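Biltcombe Gospel Radio
Studio and Transmitter Safety Checklist, with Comments
Form 789
Inspected by: Fuad Teshome
Date: 2 Mar 2024
Areas covered: Studio A, prayer line room, tape library, transmitter shed, mast base, Wumine relay hut

Please read the comments as well as the boxes. Last year the boxes were read and the comments were not, and the same extension cord is still under the same rug.

Marks used: OK. FIX (do it before the next inspection). STOP (do not use until done).

ENTRANCE AND HALLWAY

Front door opens from inside without a key: OK
Comment: Good. The sign saying "Push" is still on the pull side. Visitors to the morning devotions program continue to be humbled by it.

Hallway clear to its full width: FIX
Comment: Boxes of Amharic New Testaments for the prison ministry are stacked along the left wall. I support the prison ministry. I would like to be able to get past it in smoke. Suggest the old choir room.

Emergency lights work on battery: OK
Comment: Tested by switching off the hallway breaker. My apologies to whoever was on the stairs.

Extinguisher in date: FIX
Comment: The Kovon unit by the kitchen is in date. The one by Studio A has lost its tag, so I can't say what it is, and neither can it. Replace.

STUDIO A

Exit path from host's chair: OK

Headphone volume limiter fitted: FIX
Comment: Fitted, then bypassed by the early host, who says he can't hear the hymns. There is a connection between these facts and I have pointed it out to him.

Cables taped or covered: FIX
Comment: See first paragraph of this form. The cord feeds the guest lamp and runs under the prayer rug. It gets knelt on. Move the lamp to the wall outlet and take the cord away altogether.

Drinks kept off the mixing desk: FIX
Comment: There was a full cup of coffee on the desk when I came in and another when I left. The second one was mine. I have marked the station down for both.

Candles: STOP
Comment: The Good Friday reading was lovely last year and the foam on the walls is not fire rated. Battery candles look fine on the radio.
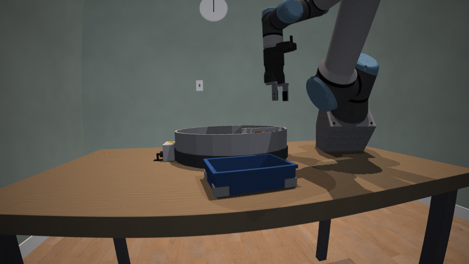
Page 3 of 5

PRAYER LINE ROOM

Phones reachable from seated position: OK

Chairs sound: FIX
Comment: The swivel chair nearest the window leans. The person who takes the late calls has learned to lean the other way and says she hardly notices. Throw it out. People ring that number on the worst night of their lives and ought not to hear a crash and then nothing.

Space heater: STOP
Comment: Found behind the filing cabinet with its cord wrapped neatly around it, looking innocent. The thermostat is set at 68, and that is where it stays. If the room is cold, tell me and I will have the radiator bled. Sweaters are also permitted.

Emergency contact card by each phone: FIX
Comment: The cards are there, but they give the old office extension. Our callers sometimes need an ambulance before they need a Bible verse, and the street address of this building should be on the card too.

TAPE LIBRARY

Shelves fixed to wall: OK
Comment: Fixed in April, after years of being fixed on paper.

Nothing stored above head height: FIX
Comment: The complete sermons on reel are on the top shelf. They are weighty in every sense. Bring them down.

Door closes fully: FIX
Comment: Held open by a hymnal. It's a fire door. The hymnal should go back with its friends.
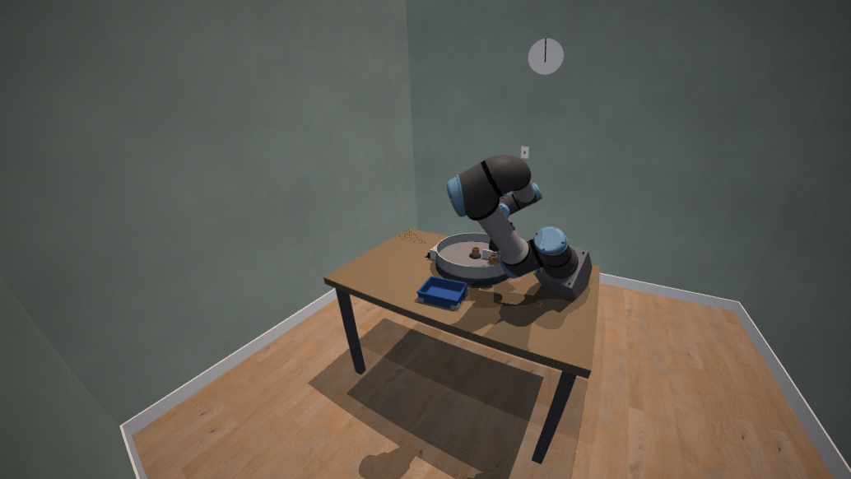
Microphone booms get a section of their own this year because the one in the guest booth came down during an interview with a visiting pastor. He was unhurt and went straight on with Philippians, but I'd prefer not to rely on that. The boom is held to the desk by a spring clamp at the very edge, so when a guest pulls the microphone closer the whole thing starts to tip. Something that reaches out over a table needs a solid foot under it. The booth boom is marked STOP until it has a bolted plate. The Studio A boom has one already and is marked OK, although it squeaks, and listeners have written in about the bird.

TRANSMITTER SHED

Door locked, warning sign in place: OK
Comment: The sign now has a Scripture reference written on it in marker. It is an apt one. Please don't add to the sign.

Interlock cuts power when cabinet is opened: OK
Comment: Tested with the engineer present. We were off the air for about 3 minutes. The telephone rang at once, and it was pleasant to learn how many people listen to the crop prices.

Rubber mat in front of cabinet: FIX
Comment: The mat is there. It has been cut to fit around a lawn mower. The mower does not belong in the shed, and neither does its gas can. Remove both and buy a whole mat.

MAST BASE

Fence intact, gate locked: FIX
Comment: Gate locked. Gap in the fence on the north side, goat-sized, and in regular use by goats. Repair before the youth camp arrives.

Guy wires and anchors, viewed from ground: OK
Comment: I don't climb. The climbing inspection is by Bittencourt and their report is kept with this form. No one from the station is to go up the mast, whatever they feel led to do.

WUMINE RELAY HUT

Batteries vented: OK

Eye wash bottle: FIX
Comment: Empty. It had been used to water the plant. The plant is doing well.

Logbook signed at each visit: FIX
Comment: Signed faithfully through the rains, then not at all. If you go out there alone, sign the book and call the office when you leave. The road is bad and there's no signal past the bridge.

ITEMS TO CLOSE FIRST

Booth boom. Candles. Space heater. Studio A extinguisher. Gas can out of the shed.

Return this form to the tray marked Safety, in the office. The tray is under the tray marked Urgent.

Signed: Fuad Teshome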